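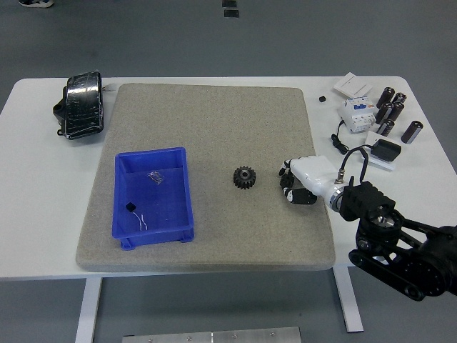 What has the grant paid for since our last report?

Mostly seed, compost, bus fares and Joana's hours, with a smaller share going to repairs on the Pudenlow greenhouse after the spring hail.

Dear Eoin,

I hope the summer is treating you and everyone at Stalard kindly. You asked us to keep these reports plain and to put the difficult parts in with the good ones, so I will do my best, although you know by now that I wander a little when I write about the gardens.

We began the season with 37 households signed up for plots, and by August that had grown to 79, mostly through neighbors talking to neighbors over the fence on Rebelo Street. We had planned a leaflet drop and never needed it, so the printing money is still sitting in the budget. I would like your blessing to move it over to hoses, which wear out faster than any of us expected (the ones at the lower beds have been patched so many times that there is more tape than hose).

The Pudenlow site is doing beautifully. The tomatoes came in late but heavy, the beans never stopped, and the squash has taken over the path to the gate. Joana Esteves ran the growing classes there in the evenings, starting at 6:30 once the heat had gone out of the day, and people tended to stay on talking until it was too dark to see the rows. She has asked to add a class on saving seed in the fall, and I think we should let her.

Flulari has been harder. The soil is heavy clay and the drainage trench we dug in the spring filled back in after the first big storm. Nuno Prata has drawn up a plan for raised beds along the upper side, where the ground is better, and he thinks 4 beds would be enough to get the waiting families started. We lost most of the early lettuce and all of the carrots at that site, and a couple of families gave up their plots over it. I was sorry to see them go. I have written to both and told them there is a place for them next year if they want it.

We gave away around 140 crates of vegetables through the church pantry, and Cristóvão Moreira kindly lent us his van for the heavier weeks. He would not take anything for gas, so please don't be surprised that the transportation line is so low. It will go up again in the fall when he needs the van back for his own work.

Still to do before the next report: the greenhouse door, the water meter at Flulari, and a proper lock for the tool shed. The replacement panes are in, but the door frame is bent and sticks when it is warm. I have asked for a second quote on it and will send that along when it comes.

With thanks and warm wishes from all of us,

Beatriz Baptista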